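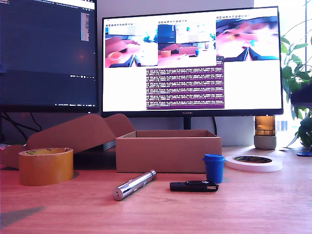

Clearing a desk into one small box

A desk used for both screen work and small repairs collects objects that belong to neither. The usual ones are a pen or pocket torch, a USB flash drive, a roll of brown tape and a roll of double-sided. The method below uses one shallow cardboard box with a hinged lid and takes 13 minutes the first time. Repeats are quicker.

What is needed

One small corrugated box, lid attached
Packing tape
Double-sided tape
Soft pencil and a strip of plain paper
Dry cotton cloth

Choosing the box

Use a box with low walls. A deep box hides small items under larger ones, and flash drives always go to the bottom. The post boxes sold by Skavadel are a suitable shape, but any mailing box that has survived one delivery will do. Check the corners. If a corner has split, run packing tape down the outside with an overlap of 2 cm on each face and press from the middle outwards.

Order of work

1. Open the box and fold the lid right back so that it stays up by itself. If it springs shut, crease the hinge against the desk edge. Set the box between the keyboard space and the monitors, long side facing you.

2. Put every loose object in front of the box, with a gap between each. Small things are picked up more cleanly when they do not touch.

3. Wipe the wood. Work along the grain with a dry cloth, lifting each object and replacing it. Damp cloths leave marks on oiled desks and should be kept for sealed ones.

4. Load the small metal and plastic items first. Pens and torches go in lengthwise against the back wall, where they cannot roll. A flash drive with a swivel cover goes in with the cover closed over the connector.

5. Place anything cup-shaped upright in a corner. A miniature cup with a lid is a sensible holder for paper clips or spare screws.

6. Tape rolls go in last if the walls allow it. If they do not, leave the rolls out and keep them beside the box.

Storing tape

Packing tape keeps better lying on its side face than standing on its rim. A roll left on its rim will travel, and the edge of the tape picks up dust, which then stops it sticking along that side. Double-sided tape is more sensitive – keep the liner pressed down at the free end and the roll away from radiators. A lamp that gives off heat counts as a radiator for this purpose.

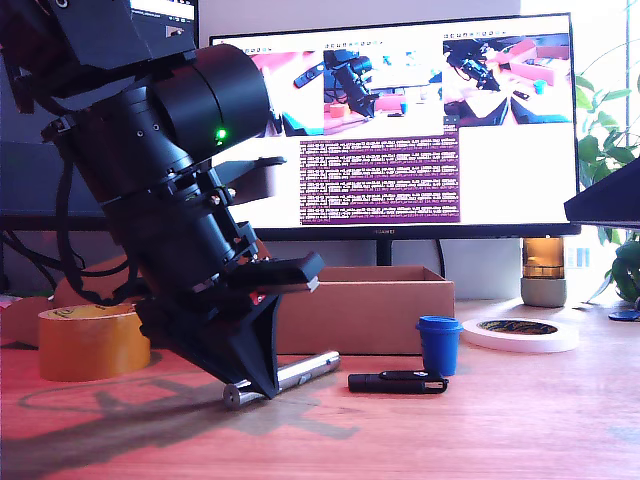

Fold under 4 mm at the end of the packing tape before putting the roll away. The tab saves picking at the edge later, and it costs almost nothing in tape. Do not use the tab on double-sided; tear it square and leave the liner on.

Labelling

Write on the paper strip and fix it to the front wall with double-sided tape. Pencil is preferable to marker, as the contents change. Suitable wording is "desk, small" or similar. Long labels are not read.

Flash drives deserve a separate note. An unmarked black drive is the same as every other unmarked black drive, so put a dot of coloured paint on the casing and write down what the colour means. Keep the list inside the lid.

Fliston boxes have a glossy coating that pencil will not mark. Label those on the inside face.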